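Search this site Search

4.2 Driver response to the late braking warning

The second part of the study looked at how drivers react when the automatic emergency braking system gives its warning later than they expect. We used the Jamora compact crossover, in the same trim as in Section 3, and the closed test road at Flistdale. Each driver made several runs toward a soft target car, with the warning set either to the early or to the late position. In total 2365 runs were recorded, and 197 of them were removed before analysis, mostly for missing brake pressure data.
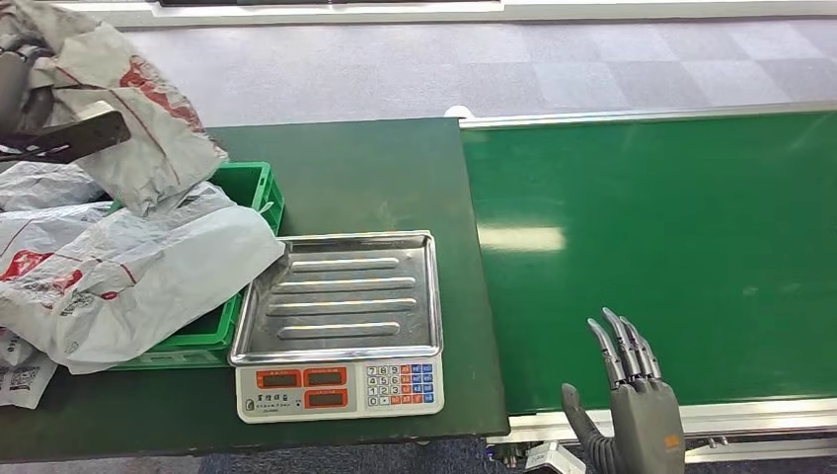 Figure 4. Robotic hand in front of the green conveyor belt.

Drivers were not told which setting was active. They were asked only to keep a steady speed and to brake when they felt it was needed. This instruction is less strict than the one used by Mamani in the earlier work on lane keeping, and we think it gives a more natural result, although it also makes the spread between drivers larger.

With the early setting, most drivers lifted the foot from the accelerator before the tone had ended. With the late setting we saw two groups. The first group braked before any warning was given, and for them the setting had almost no effect. The second group waited for the tone, and then pressed the pedal harder and for a shorter time. There were 68 drivers in the study, and the groups stayed nearly the same from the first session to the last.
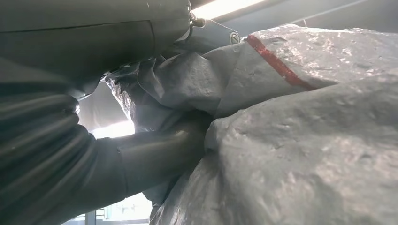

It is possible that the second group had learned to trust the system during the practice runs. The questionnaire supports this only in part. Several drivers who waited for the tone wrote that they did not trust it at all - they simply had not judged the distance well. For this reason we avoid the word "reliance" in the rest of the paper and speak of "waiting" instead.

Seat position was also checked, as suggested by Roxana Chambi after the pilot in April. A higher seat gave a slightly earlier lift of the foot, but the difference was small and was not found with the late setting.

Share 576 Comments 0
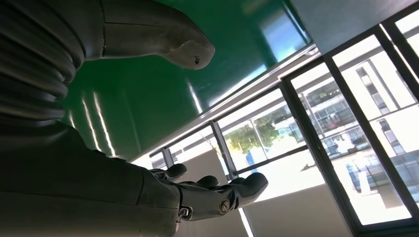

A second question is whether the results hold for a heavier vehicle. The Rulton seven-seat model uses the same radar unit but a different brake booster, and its pedal feels softer in the first part of the travel. We repeated only the late setting with this car. The two groups appeared again, but the drivers who waited for the tone needed more time to reach full pressure. These runs are reported separately in Section 4.3 and are not included in the totals given here.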